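Talking budgets with Keerthana Iyer

Caught Keerthana between two calls on Monday, 25 minutes tops. She plans equipment spending at Skistus, parts handling mostly. Bin to shelf, shelf to bin. Notes typed up fast, quotes are hers.

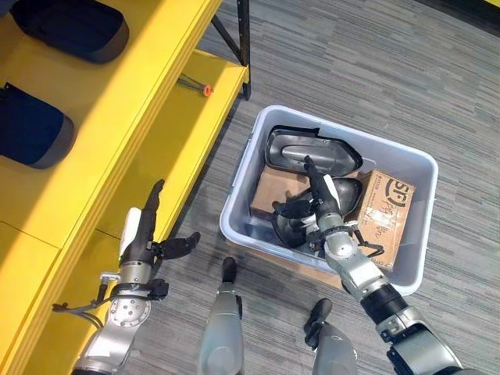
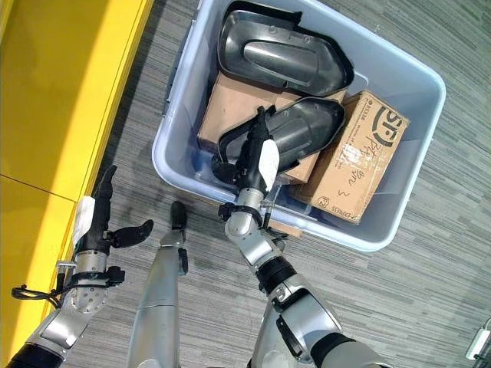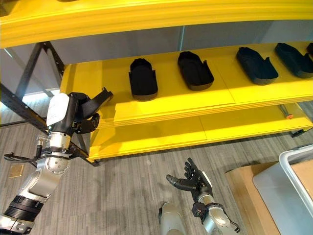
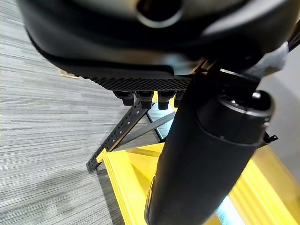

Bin and shelf work at Skistus. Last one is the wrist view.

First question was the obvious one, what does it cost. She didn't want to start there. "People ask for the price of the arm. Fine. Then ask what the hands cost, and how long you wait for a new one." Hands are the line she fights over every year. Her rule is 2 spares on the shelf before anything gets switched on. Finance hates it.

They had quotes from Clenia and from Dustlow. Clenia was cheaper up front, Dustlow had the better service terms. She went with Dustlow. Would she do it again? "Yes, but I'd read the training part of the contract. We paid for 4 days and used them all in the first week, when no one had any real questions yet."

Cables came up a lot. More than I expected. "Put in a cable line. Its own line, not under misc." Hers was $2,537 last year and she thinks that's low for next time.

On shelving and bins she is pretty relaxed. Buy ordinary ones, she says, and buy them early, so teh people setting up the job have the real heights to work with. She held back 50 percent of the fixtures budget until January and was glad. "You change your mind about the shelf. Everybody does."

What about leasing? Long pause. She looked at it with D'Souza, the outside firm that does their books, and the numbers were close. Buying won on resale, but she wouldnt swear by it. "If I had one job and a short contract I'd lease. We have parts that change all the time, so I want to be able to take a hand off and put on something else without calling anybody."

Asked what she'd cut if she had to. Software seats, right away. And what she'd never cut? Floor time for the staff who run it. She wants those hours written in the plan with a dollar figure next to them, same as hardware.

Her next call was ringing by then. She's sending me the blank version of her planning sheet, will post when I get it.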